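Section 4. Suturing exercise: placing and tying an interrupted stitch

4.1 Scope

Section 4 covers the tied-stitch exercise on the Hullusa tissue station, using two needle drivers and a single length of suture. It assumes that the station has been leveled and that the instruments have been seated and checked as described in Section 3. Users who have not completed the thread-handling drills in Section 2 should do so before continuing. The exercise is for training only.

4.2 Materials

Tissue pad, moistened
Two needle drivers, inspected
Suture, one length per stitch, with needle attached
Scissors instrument, for trimming
Gauze and saline
Sharps container
Exercise log (form 181)

Cut the suture before the pad is mounted. A length that is too long will catch on the instrument wrists during the wraps. A length that is too short leaves no tail to pull against. The Ollov thread gauge has a marked slot for this exercise; use the second slot from the left.

4.3 Preparing the field

1. Mount the pad and close both side clamps.
2. Wet the surface with saline and blot once with gauze. Standing fluid should not remain in the folds.
3. Set the light to the middle position. Check for glare over the planned stitch line.
4. If glare hides the stitch line, turn the light down one step. Do not tilt the pad to correct for glare.
5. Bring both instruments into view with the jaws closed.

NOTE – A wet surface will always return some reflection. The setting is acceptable when the thread can be followed along its full length with the view held still.

CAUTION – Do not advance an instrument that is outside the field of view. Widen the view first, find the tip, and then bring it in.

4.4 Passing the needle

1. Grasp the needle with the right driver, two-thirds of the way back from the point.
2. Set the point at a right angle to the tissue.
3. Rotate the wrist to follow the curve of the needle. Do not push in a straight line.
4. When the point comes out on the far side, take hold of it behind the tip with the left driver.
5. Release with the right driver and draw the needle through along its curve.
6. Pull the thread through slowly until a short tail remains on the entry side.

If the tissue lifts or bunches during step 3, stop, back the needle out along the same path, and begin again at a new point. Repeated passes through one hole will enlarge it, and the stitch will not hold.

4.5 Forming the knot

The first throw is a double wrap, and the second and third are single wraps in alternating directions. Keep both wrists low and close together. Most dropped wraps at this stage come from lifting the working instrument too far above the tissue.

1. Hold the long end of the thread with the left driver so that it forms a C-shaped loop lying on the tissue.
2. Place the right driver inside the loop, jaws closed.
3. Wrap the thread around the right driver twice.
4. Open the jaws of the right driver only as far as needed and grasp the short tail.
5. Draw the tail back through the wraps.
6. Pull the two ends in opposite directions, level with the tissue, until the throw lies flat.
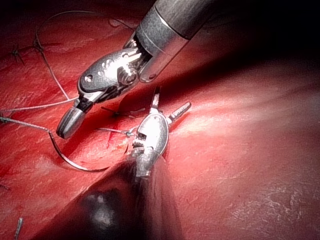

Hipólito Toledo asks whether the wraps should be kept at the tip of the jaws or allowed to slide back toward the hinge. On the Flornetholm pads, he writes, his wraps held better when they sat farther back, but the tail was then harder to reach, and he lost the loop each time he opened the jaws wide.

Keep the wraps on the forward half of the jaws. Wraps that have moved back over the hinge can be pinched when the jaws close, and pinched thread may fray without any visible break. If the wraps slide back, close the jaws, bring the instrument toward the short tail, and let the thread slacken before trying again. This applies to all pad types, including the Flornetholm series.

7. Repeat steps 1 through 6 with a single wrap in the opposite direction.
8. Repeat once more with a single wrap in the original direction.

CAUTION – Never grip the working thread with the serrated part of the jaws if the thread will carry load afterward. Grip the short tail, which will be trimmed.

4.6 Trimming and checking

1. Exchange the right driver for the scissors instrument.
2. Hold both ends together, clear of the tissue, and cut above the knot.
3. Remove the cut ends from the field.
4. Touch each side of the stitch lightly with a closed instrument. The knot should stay in place.
5. Look along the stitch line. The edges should meet without overlap and without pale, compressed tissue under the thread.

4.7 Common faults

Air knot (gap between knot and tissue): the first throw was not drawn down flat. Remove the stitch and start over.

Slipped knot: the wraps were all made in the same direction. Review 4.5, steps 7 and 8.

Torn edge: the needle entered too near the edge, or the ends were pulled upward.

Frayed thread: check the jaw surfaces for burrs. Replace any driver that has reached 500 logged grips.

4.8 After the exercise

Place the needle in the sharps container before removing the instruments. Rinse both drivers with the jaws open, dry them, and return them to the Vida tray. Record the grip count for each driver on form 181. A driver that shows 496 or more should be tagged for replacement and not issued for the next session.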